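# Wunside kitchen unit - Section 4: The sink, the faucet and the white counter

This section is for everybody who uses the kitchen on the second floor. Please read it one time fully before you use the sink. 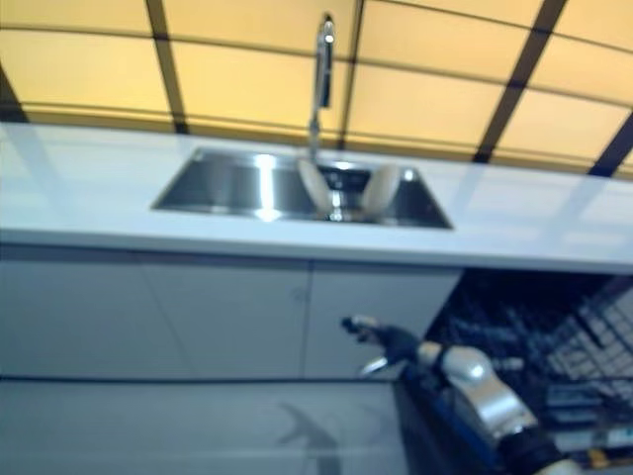

*Last changed: 29/09/2020 (M. Peltonen)*

## 4.1 What belongs to this section

The section speaks about the steel sink, the faucet with pull-down spray head, the white countertop and the yellow wall panels behind it. The dishwasher has its own section (5), and the water filter is described in section 6. The shut-off valves are in the lower cabinet, behind the flat white doors.

For the work in this section you need:

- a soft cloth and a second cloth, dry
- dish soap, the mild kind
- white vinegar, if there is lime on the spray head
- a small bowl for the vinegar
- a bucket, only for 4.6

## 4.2 First use, or first use after a long pause

After the summer closing in July the water stands in the pipes for several weeks. The same steps are good for a new installation.

1. Open the cabinet under the sink and find the two valves. The cold one has a blue ring, the hot one has a red ring.
2. Open both valves slowly, against the clock, until they stop. Then turn each one back a quarter turn.
3. Look at the joints with a flashlight. If you see a drop, close the valve again and call Rachid Mansour before you continue.
4. Pull the spray head down and hold it inside the basin. Open the cold water at half strength.
5. Let it run for three minutes. Air comes out first and makes a spitting noise, which is normal.
6. Do the same with the hot water.
7. Let the spray head go back up, and guide it with your hand until you feel it sit.

> **Note:** The first water can be a little brown or white. If it is still colored after ten minutes, do not drink it, and write it in the kitchen book.

> **Caution:** The hot water heats very quickly. Open the cold side first, then add the hot.

## 4.3 The spray head

The spray head has two kinds of water, a straight stream and a wide spray. With the straight stream you fill pots and bottles. The wide spray is for rinsing.

1. Hold the head with the whole hand and pull down in a straight line.
2. Keep the head lower than the edge of the basin before you change to wide spray.
3. Press the button once to change. It stays in this position until you press again or close the water.
4. Close the water at the lever. Wait for the last drops.
5. Bring the head back up slowly.

If the head does not go all the way up, the weight on the hose is probably caught on something in the cabinet. Usually it is a bottle of cleaner that somebody pushed too far back. Move the bottle, pull the hose two times, and try again. The weight must hang free, so keep the space behind the blue line on the cabinet floor empty.

Do not use the hose to lift or pull anything, and do not hang cloths over the neck of the faucet. It is a tall and slender neck and the fastening at the bottom becomes loose from this. We had to tighten it twice already.

## 4.4 Washing and rinsing plates by hand

For a few plates it is not needed to start the dishwasher. Two plates can stand on their edges in the basin, leaning apart, with the faces to each other. The spray then reaches both faces from above. More than this is possible but they begin to touch, and the white dishes chip easily at the edge.

1. Remove food rests with a spatula into the bin. Do not push them into the drain.
2. Set the plates into the basin one after the other. Do not drop them the last bit - the steel is hard and it gets marks too.
3. Rinse with warm water, wide spray, lever at half.
4. Wash each plate with the soft sponge and a little soap, front, back and edge.
5. Set them back on the edge and rinse again until there is no foam.
6. Check that the drain between them is free and the water goes away.
7. Dry the plates with the dry cloth and put them in the cupboard.

> **Caution:** Knives must never lie in the basin under water. Wash them alone and put them away immediately.

> **Note:** Plates may stay in the sink during your lunch, but not overnight. Han-gyeol Cho opens the kitchen in the morning and needs the basin for the coffee cans.

## 4.5 Daily care of the counter

The countertop is glossy, and every line of dried water can be seen on it when the light is on. It is not difficult to keep clean if it is wiped often.

1. Take away everything that stands on the counter near the sink.
2. Wipe with a damp cloth and one drop of soap. Begin at the far end and go toward the sink.
3. Wipe again with clean water.
4. Dry with the second cloth, in long movements in one direction.
5. Dry also the narrow part behind the basin, where the faucet stands. Water collects there and goes under the base.

The yellow panels need only a dry cloth. For a fat stain use a damp cloth and dry it directly. Go over the dark strips between the panels with the corner of the cloth, along the strip and never across, so that nothing is pressed into the seam. Please do not spray cleaner directly on the wall.

What you may not use on the counter or on the panels:

- scouring powder or steel wool
- chlorine cleaner
- sandpaper of any kind. Asmaa Zaki tested 1000 and 4000 grit on a sample piece and both left a dull place that cannot be polished back
- adhesive tape. It takes away the shine if it stays for more than one day

> **Caution:** No hot pots directly on the white surface. Use the wooden boards from the drawer on the left. The supplier, Muneck, gives no guarantee for heat marks.

## 4.6 Every month: basin, spray head and drain

1. Close the lever and put the bucket under the drain trap.
2. Unscrew the trap by hand. If it does not move, use the rubber strap and no pliers.
3. Empty it, rinse it in a different sink, and look at the seal. A flat or cracked seal must be changed (Ezzat order number 110, two pieces are in the drawer).
4. Screw the trap back by hand until it is firm.
5. Fill the small bowl with vinegar and water, half and half, 600 ml together.
6. Pull the spray head down and let the tip lie in the bowl for one hour. The bowl stands in the basin for this time. Vinegar on the counter must be wiped off at once.
7. Rub the rubber points of the head with your thumb and run the water for one minute.
8. Wash the basin with soap, following the direction of the steel. Rinse and dry it.
9. Look under the sink again. Put a paper towel on the cabinet floor and check it after one hour.
10. Sign in the kitchen book.

## 4.7 When something is not right

**Weak water from the spray head.** Do steps 5 to 7 from 4.6. If it is still weak, check that both valves are open. The small sieve between hose and head can also be full of sand.

**The faucet moves at the base.** Stop using the spray head. The nut is under the counter and needs the long key, which Rachid has.

**Water stands in the basin.** Take out the strainer and clean it. Then open the trap as in 4.6. Do not use chemical drain opener, it attacks the seal.

**Smell from the drain.** Let hot water run for two minutes. After a long pause the trap can be dry, and then the smell goes away with this only.

**Water drops on the floor in front of the cabinet.** Close both valves, clockwise, until they stop. Put the bucket under the place and call.

Repairs and spare parts: Rachid Mansour. Cleaning material and the kitchen book: Brittany Robichaud. Mistakes in this text please tell to Marjatta Peltonen, also small ones.

Continue with section 5, Dishwasher.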